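Fold on the bed

Every October my sister Hiwot sends me another article about folding boards and another about drawer dividers. I read them, I do. Then I go back to folding on the bed like I always have. It's the right place. Big, soft, at a decent height if you kneel or sit, and you can't go to sleep untill it's clear.

Dark clothes especially. Navy, black, that gray-green every store sells now. Put them on a dark couch and good luck. On a loud sheet you see every edge.

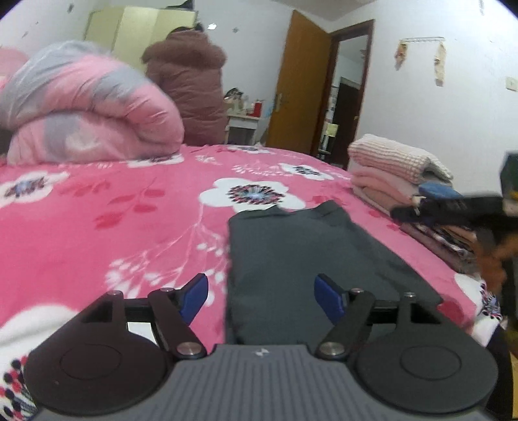

Gray-green on pink floral. Easy to see where the edges are.

People say the pattern is distracting. Kwadwo Mensah, who I shared an apartment with, wanted plain white everything. Fine. Plain white shows lint and gets boring by Thursday.

My other fight is elastic waists. The folding people want them in crisp little rectangles standing up in a drawer. Why? Elastic puckers, thats its job. Find the waistband first, get it straight, fold the rest toward it, stop there. I spent 40 dollars on a Natitz drawer set and it sits in the closet with socks in it. 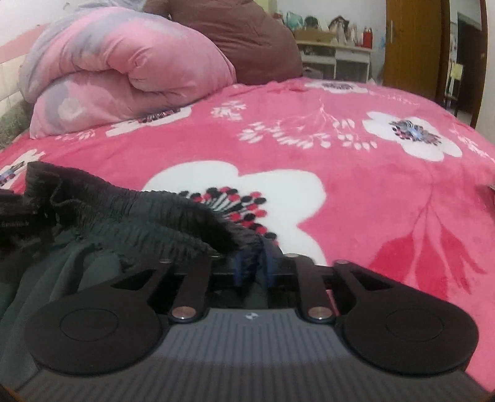 Waistband first, the rest can wait.

So no board for me, thanks Hiwot. Give me the bed and a bright cover and ten minutes before dinner.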